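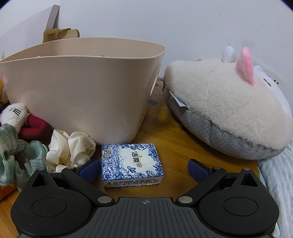 Small tissue pack with a blue-and-white floral border, on a wooden tabletop.

Prestside 414 Hand Signal Lamp

Jomier Naval Training Supply
Item 414, in stock

We love this lamp! If your cadets are learning to send Morse by light, the way navy ships still do when the radios have to stay quiet, the Prestside 414 is the one we'd put in their hands first. It has a proper shutter with a proper trigger, and it makes a very satisfying clack on every dot and dash.

The shutter is the reason to buy it. Cheaper trainers switch the bulb on and off, and the light fades in and out so slowly that a fast sender turns to mush. On the 414 the light stays lit the whole time and seven metal slats open and close in front of it. Even a nervous beginner gets clean, sharp flashes (and can hear a mistake as well as see it).

It was drawn up by Kanako Yagi, who spent years repairing bridge equipment before she joined the Hirano workshop, and you can tell. Every screw is the same size. The trigger spring comes out through the back without touching the slats, and the sighting tube sits far enough over that you can use it with a helmet on.
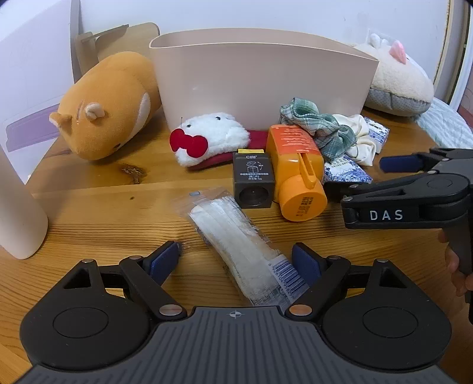 Range depends a lot on the weather and on who is reading at the other end. In May we took two lamps out to the harbor wall at Losstead, and our readers copied plain text in daylight at more than four miles. Haze shortens that quite a bit. At night, please fit the red or green filter for drill work close in, as the white beam is very strong.

In the case
Lamp with shutter and trigger
Sighting tube
Red filter and green filter
Neck strap
Spare trigger spring
Morse and procedure signs card, waterproof

Power
Rechargeable pack, 6 hours of steady light. The charger is sold separately, and the one from the older Prestside lamp fits fine.

Good to know
The lamp is splashproof but it doesn't float, so keep the strap on in small boats. Wipe salt off the slats with fresh water after use and leave the front open to dry. Don't oil them.

Units ordering a pair get matched filters, so both ends of the exercise see the same shade of green. Add a note at checkout with your unit name if you'd like it stenciled on the case.

Page updated 14 December 2025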